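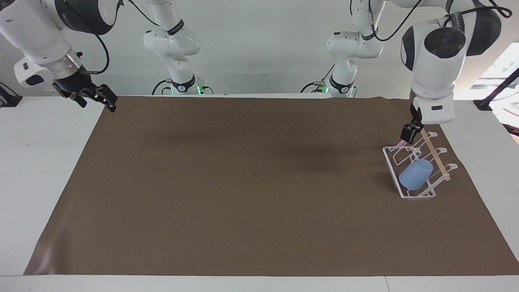 Members who wrote to us after the last issue asked why a connecting passenger at Skasgate should have to collect an animal carrier at all, when checked bags go straight through to the second aircraft. One reader added that the transfer desk gave her a different answer on each of three trips, and that the printed conditions of carriage did not settle the matter.

The Association put these points to the airport operator and to Utar, the ground handling company, in May. Both have replied, and the revised arrangements are set out in this item.

**Carriers in the hold**

Animals travelling in the hold are now treated as a separate class of item. On arrival at Skasgate the carrier is taken from the aircraft to the animal reception room beside Gate 11, where the paperwork is checked and water is offered. If both flights are on one booking and the connection is longer than 2 hours, the owner is no longer required to attend. Utar's staff will move the carrier to the onward flight and send a message to the telephone number on the booking once it has been loaded.

Where the connection is shorter, or where the flights were booked separately, the former rule stands. Owners must go to the reception room, sign for the carrier and present it again at the Ene terminal. The walk is signposted, but members should note that the moving walkway is closed for repair and that the alternative route includes a ramp.

**Carriers in the cabin**
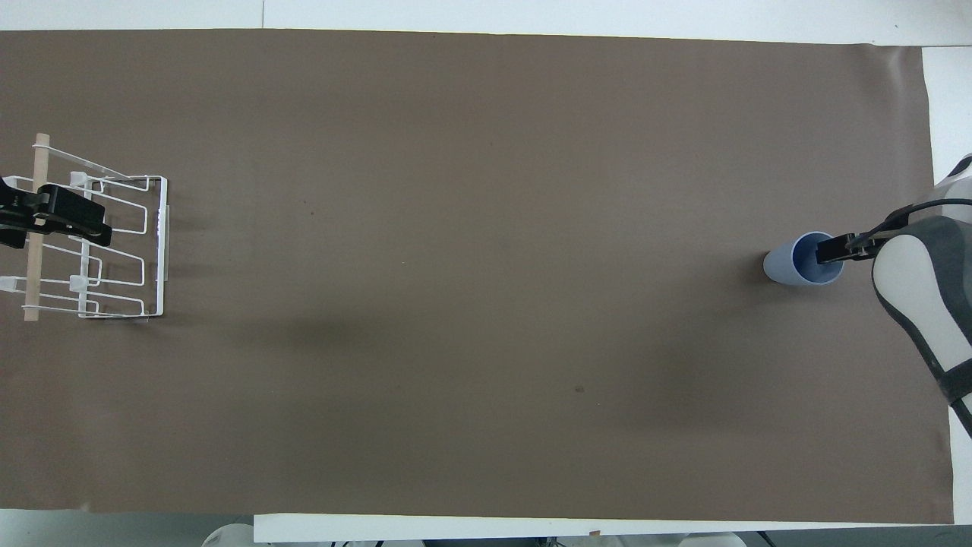
Small animals may still travel in the cabin on most routes through Skasgate, provided the carrier fits beneath the seat in front and remains closed from boarding until the doors are opened at the destination. Cabin crew have been instructed to check the fastenings before departure. A carrier with a broken zipper or a loose latch will be refused at the gate, and the animal will be rebooked in the hold on a later flight at the owner's expense.

The operator has also confirmed that animals may not be let out in the departure lounge. The relief area outside the Ene terminal is open to ticketed passengers, who must allow time to pass through security again. The penalty for an unrestrained animal inside the terminal has risen from $300 to $1,000.

**Booking and labels**

Bookings for animals are made through Skelletano, the reservation system used by the carriers at Skasgate. The confirmation must be printed and fixed to the outside of the carrier - an electronic copy will not be accepted. The label should show the animal's name, the colour and type of the carrier, and a telephone number that will be answered on the day of travel.

The Association has asked for the conditions of carriage to be reworded to match these arrangements. The operator has agreed to circulate a draft, and comments from members may be sent to the passenger services office at the usual address.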